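The Best Seventeen Dollars in My Kitchen

I own 88 cookbooks and one good knife, and neither gets as much use as my plastic basin. My friend Yolotzin Jaramillo talked me into it last February, when I was complaining (again) about scrubbing potatoes in a sink full of breakfast dishes. "Get a basin," she said. "With handles!" I laughed, and then I went out and spent $17.

I've been a basin person ever since – and I do mean every night. Potatoes go in it from the bag, it comes to the table with me, and I sit down to sort through them with the radio on. Sitting down! My grandmother always did, and I can't think why I stopped.

A teal one with a loop handle at each end is my idea of perfect, with a nice thick rim and plenty of room for a hand to get around a potato.

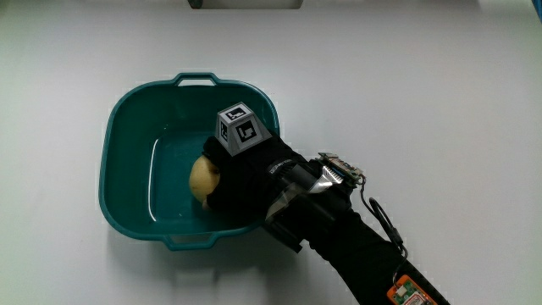

What to look for

Get one that fits inside your sink, so measure first (I didn't, and my first one went to the garage). Two handles beat one when you're hauling water. Skip the collapsible kind. Mine folded up on me over a clean floor.

Hnat Kravets, who sells me my potatoes, swears by a cold soak and a stiff brush, and he leaves the skins on for everything but mash. I've come around on that, mostly. For gnocchi I still peel.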